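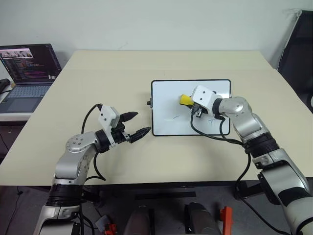

Pre-purchase inspection, two-arm bench unit (Hisano offer)
Inspected by Kartini Kwok, 2019-11-22

Marks used: OK, NO, or ? where I couldn't satisfy myself either way. A ? counts as a NO for budget purposes until somebody shows me otherwise.

## 1. Mounting and bench

- [x] **Arms fixed, no play at the base.** OK. Pushed both by hand with the power off.
- [ ] **Fixings suitable for permanent use.** NO. There are clamps down at the front, one red and one more of an orange. Clamps are fine for a trial. The quote from Hisano says "installed", and I'd want to know what they mean by that before we pay for it.
- [x] **Bench top clear apart from the work.** OK. Whiteboard only.
- [ ] **Bench rated for the load.** ? No plate, no paperwork. Gevby will sell us a rated bench for 212 pounds. It isn't in the quote.

## 2. Cables

- [ ] **Cables kept clear of the work.** NO. On the right arm they hang in loops under the gripper and over the lower part of the board. If that were a tray of small parts I think they would drag through it. Hisano call cable covers an "optional comfort item". I'd call them part of the arm.
- [ ] **No trailing cables beside the bench.** NO. One runs from the right forearm down past the table edge towards the floor. A foot will find it.
- [x] **Plugs and sockets undamaged.** OK.

## 3. Grippers

- [x] **Housings secure.** OK, screws checked with a driver.
- [ ] **Fingers suitable for our parts.** ? The left pair are black, one tapered and one longer with ridges. Nothing in the offer says what a replacement costs or how long one lasts. Pfister list spare fingers at 191 pounds a set for their own unit, and I have assumed the same here, which may be kind to Hisano.
- [ ] **Force limit shown in writing.** NO. Asked for in June. Still waiting.

## 4. Stopping and guarding

- [x] **Emergency stop cuts both arms.** OK. Tried 2 times, once on each arm moving.
- [ ] **Reach marked on floor or bench.** NO. Tape is cheap, so do it on day one whoever we buy from.
- [ ] **Chairs kept out of reach of the arms.** NO. There's an office chair by the wall behind the right side of the table. Move it before anything is switched on.

## 5. Running it

- [ ] **Can be run without a programmer present.** ? The laptop had code up on it. I was told there will be a simple screen "in the next release". I don't budget for next releases.
- [ ] **Task shown is like our task.** NO. Working at a whiteboard is not packing at Gromport. I'd like to see our own cartons on that bench before we talk about saving anyone's hours.

## Comments

Don't sign yet. The base price looks good until you add the bench, the covers, proper fixings and spare fingers, and then it sits much nearer to Pfister than the sales sheet suggests. Ask Hisano for one price with all of it in, plus the force figures.

Re-inspect when sections 2 and 3 have been answered in writing. K.K.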